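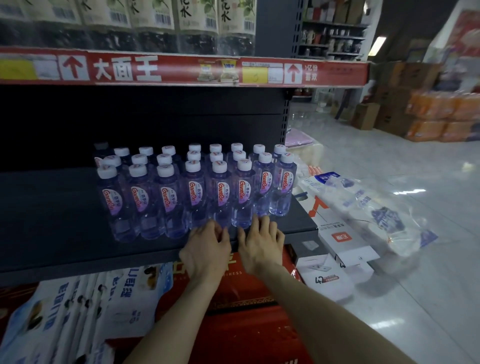
Ineke Jansen

I have pushed bottles of water to the front of a shelf for most of an afternoon now, and I would like it on record that I am bad at it. My left hand is fine. My right hand apparently "wanders," according to Misaki Tsuchiya, who is nineteen, captain of the Mugo robotics club, and not a person who softens things. A wandering hand makes a poor example, and examples are the whole point of the exercise.

Mugo belongs to Rodwood College, on the hill side of Clumen, and for years it was the kind of club you would picture. They built little wheeled things that followed a line of tape. They built a bigger wheeled thing that threw foam balls, which won them a trophy and a warning about the ceiling tiles. Then last September the students voted to drop the ball thrower and enter a new contest, where the task is to tidy a supermarket shelf. Straighten the rows, bring the stock forward, turn the labels out. Grocery people call it facing, and I now can't walk past a shelf anywhere without noticing whether somebody has done it!

The robot is called Cerska. It has two arms on a post, a base like a heavy office chair, and a head that holds the camera. It lives under a bedsheet in the club room. It learns by watching people, or to be more exact, by being fed recordings of people's hands doing the job from where a head would be. So before Cerska can tidy anything, the members have to tidy a great many things themselves, over and over, in a real store with real stock and real lighting.

I had pictured something a bit more glamorous - cables, maybe, and a countdown. What I got was a grocery store with bottled water on a dark shelf, noodle ads running along the strip above it, and Misaki telling me to keep my elbows in.

The way a session goes is simple. One person mixes up the shelf. They shove some bottles back, let some drift sideways, turn a few labels toward the wall. Then the next person steps up and puts it right, using both hands and no hurry. Then you swap. The mixing up is more fun than you'd think and also harder, as everybody has a habit. Toshio Morikawa always pulls the left side forward. He's been told. He did it again while I was there, twice, and then did the right side forward so obviously on purpose that the clip had to be thrown out.

Toshio writes most of the training code and got into all this through music, of all things. He plays the cello and thinks about arms a lot. "When you're learning a bow stroke you copy your teacher, but you copy the bad parts too," he told me over a bag of shrimp chips. "The robot's the same. If we all grab the bottle too high, it grabs the bottle too high."

Too high matters with water bottles. The plastic is thin and ribbed, and if you squeeze it in the wrong spot it gives. Push near the cap and the bottle tips. Push down by the base and it slides. People know this without knowing they know it, and I found I'd been doing it right in that one respect, which I brought up several times.

The clear plastic is the other headache. Cerska's camera handles a cereal box very nicely. A see-through bottle in front of another see-through bottle, under store lights, is a different matter. For a long stretch the robot treated a packed row as one wide object and tried to move the lot. What it could see well was labels and caps, so the club leaned on those. That brought its own trouble. Most of the caps on the water are white, and the first time a dark one turned up in the mix, Cerska left that bottle alone, as if it were part of the shelf. Misaki's fix was to keep the odd cap in as many practice shelves as possible until the robot stopped caring.

I asked to see the club log, and Misaki handed over a fat spiral notebook with a rubber band around it. I'd expected a spreadsheet (there is one of those too). The notebook is better. The entry for 2020-02-28 says they had 296 usable clips, that the left gripper pad had come unglued again, and that somebody owed Toshio for lunch. A page earlier there's a drawing of Cerska wearing the bedsheet as a cape. The goal they have set for themselves is almost 1,000 clips before the contest, and the notebook has a long column of initials down the back cover showing who recorded what. The column leans pretty hard toward M.T.

The club's adviser is Mitsuko Sakamoto, who teaches statistics and says she agreed to sign the forms and then got interested. Her rule is that a failed clip gets written up like any other. She had me fill in the line for mine. I wrote "right hand unsteady." She crossed it out and wrote "right hand lifted off twice, bottle turned past front, redo," and told me that unsteady was a feeling.

She also makes them argue with each other, which was my favorite part of the visit. There was a good one going about whether Cerska should use one hand or two. Two hands is how most people square up a pair of bottles. You cup one, press the other, and they meet. But Cerska's arms are slow to get out of each other's way, and Tomoyo Nomura, who built the shoulders, thinks the whole thing would run faster with one arm working and the other parked.

"It would be faster and it would look terrible," said Misaki.

"The judges have a stopwatch," said Tomoyo. "They don't have a looks watch."

They do, as it happens, hand out points for how neat the row is at the end, so the fight went on through the rest of the chips. When I left they'd agreed to train both ways and let the scores decide, and Tomoyo had already started unscrewing something. 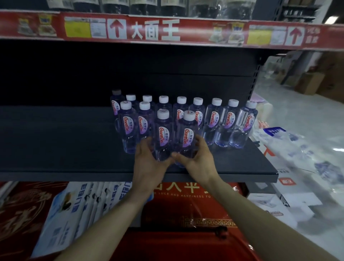 Do you need to know how to program before you join a club like this?

Most of the Mugo members didn't when they started. Somebody has to mix up shelves, sort clips, sew gripper covers and keep the notebook, and the coding gets picked up along the way from whoever is sitting at the next bench.

Tomoyo came in through sewing, for instance. The pads on Cerska's grippers wear covers that she stitches from the same stretchy fabric as dance tights, and she's on her fifth pattern. The early ones slid around. The fourth was great on water bottles and left fuzz on everything else. The current one has a seam on the outside, against all her instincts, and she'd rather I didn't look at it too closely.

I did finally see Cerska do the job, back in the club room, on a practice shelf the students put together from parts. Off came the bedsheet. It looked at the shelf for so long that I thought it was stuck, and then both arms came up, and it took hold of a bottle way down near the base and drew it forward to the edge. Very slow. Then it let go, backed off, looked again, and gave it one more tiny nudge to the left.

"That's me," Misaki said. "That nudge. I do that."

She does, too. I went home and thought about all the small fussy things my own hands do that I've never once noticed, and whether I would want a machine repeating them in front of judges with a stopwatch. Then I rearranged my spice rack.

The contest is held in the Clumen exhibition hall, and the club is raising money for the van. They will also take retired shelving if you have any, the slotted metal kind, with the brackets, please. The last set came without the brackets and Toshio is still mad about it. My own clip, the redo, made it into the pile with my initials on the back cover, under a long run of M.T.s. The comment beside it, in Mitsuko Sakamoto's handwriting, is "acceptable, slow."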